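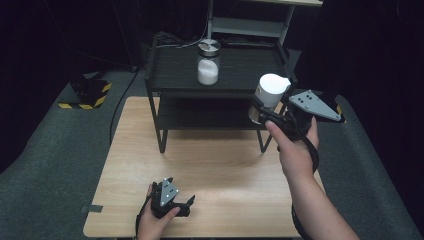

By Juwita Saragih
May

Skultetti started with a coffee corner that did not work. Stijn Geerts and I shared a small office at that time, and every morning the cups, the sugar and the papers were fighting for the same piece of table. Stijn put a stand with two levels on top of it, and we had our table back. We still like this simple arrangement: a pale wooden table, a black stand with thin metal legs, a glass jar with a metal lid on the upper shelf, and a white cup that has its place near it. Most of what we do for our customers has grown from this idea.

Today we are six people. We plan and furnish small kitchens, tea corners and break rooms for offices, schools and shops in Etorcombe and the towns close to it. Many of these rooms are not larger than 10 square meters, and some are only one wall in a corridor. We come to look, we measure, and we ask who drinks what and at which hour. Then we make a drawing, and you can change it as often as you need before you order.

What we believe

A shelf should leave open space below it. Things used every day should stand where the hand finds them, and dry goods should be in clear jars, so that everybody sees when it is time to fill them. We prefer to sell you one good stand – and no cabinet – if this is enough for your room.

Our work

Our first large order was the Gebremichael building, where we arranged 20 tea corners on four floors. After this came the Nuvudura language school, with a teachers' kitchen that must serve everyone in a very short break. We learned much from that kitchen, mainly about where people put a cup down when they are in a hurry.

Visit us

The showroom is open from 10 in the morning. You are welcome to open the jars, move the shelves and drink a coffee with us. Please bring the measures of your room, also if they are only approximate.

Last updated: May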